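10/11/19
By the Nindeck Household Desk

Can a Machine Clear the Table Yet?

Readers continue to ask whether a robot arm can be trusted with small daily chores. The Nindeck test kitchen in Bernley put the question to an Economou tabletop arm over 50 trials, and the guidance that follows reflects those results.

1. Start with rigid items. The arm picked up plastic bowls and blocks in 47 trials. Soft goods, including dishcloths and bread bags, should still be handled by a person.

2. Keep the number of items low. Performance was best with 2 objects on the work surface. When cutlery was added, the arm frequently paused and had to be restarted.

3. Secure the cover. A tablecloth that shifts underneath an item will spoil the grip. Clips at the corners are sufficient for most kitchen tables.

4. Leave room between items. The gripper needs clearance on both sides. Residents at the Grekiddale trial apartments were advised to set bowls and boxes well apart before starting a cycle.

5. Press the cloth before use. Raised folds can tip a shallow container as it is set down, and creases left from storage are slow to relax. A round blue container and a yellow striped block on a creased cream cloth present a harder task than the same pair on a bare counter.
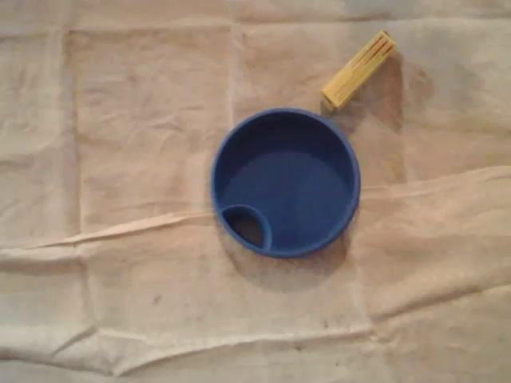
6. Do not leave the arm unattended. Switch it off at the wall when the table is clear. Folding the cloth remains a task for the household. Further results will be issued in December.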